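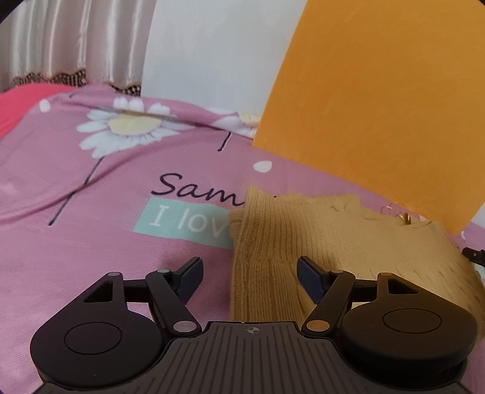

Can a machine fold your sweaters yet?

Updated 30th April

I get asked this more than I get asked about stains, so let me give it a proper answer. Sort of, for some things, and with you standing nearby.

Towels, yes, or near enough. They are square and they don't mind being dropped. I watched a folding arm at the home show in Gruvelby last June work through a stack of 40 hand towels, and the edges were straighter than mine ever are. Then they gave it a cardigan, and I went and got a coffee.

A knit heaped up on a bed is a hard thing to pick up well, even for us. A two-fingered gripper has to find the hem or a cuff in all that bunching, and if the sheet under it is wrinkled too, it may well come up with both. Anything small and metal caught in the wool makes it worse — earrings, pins, bits of wire — so check for those first, whoever is doing the folding.

If you do have a machine to try, or are saving up for one, a few habits help:

Pull the bedding flat before you start. A plain sheet in a different color from the clothes is best.

Move boards, chargers and cables off the bed.

Lay each sweater face down with the sleeves out. Yes, that's half the job done already, I know!

Keep knits under the weight limit. The Driketance I tried allowed up to 9 ounces, so my good winter wool was out.

For everyone else, fold the old way. Sleeves to the back, sides in, bottom up to the neck, and never on a hanger, where the shoulders stretch. It takes me 34 seconds when I'm not talking — and I'm usually talking.

Next month, pan lids and where on earth to put them.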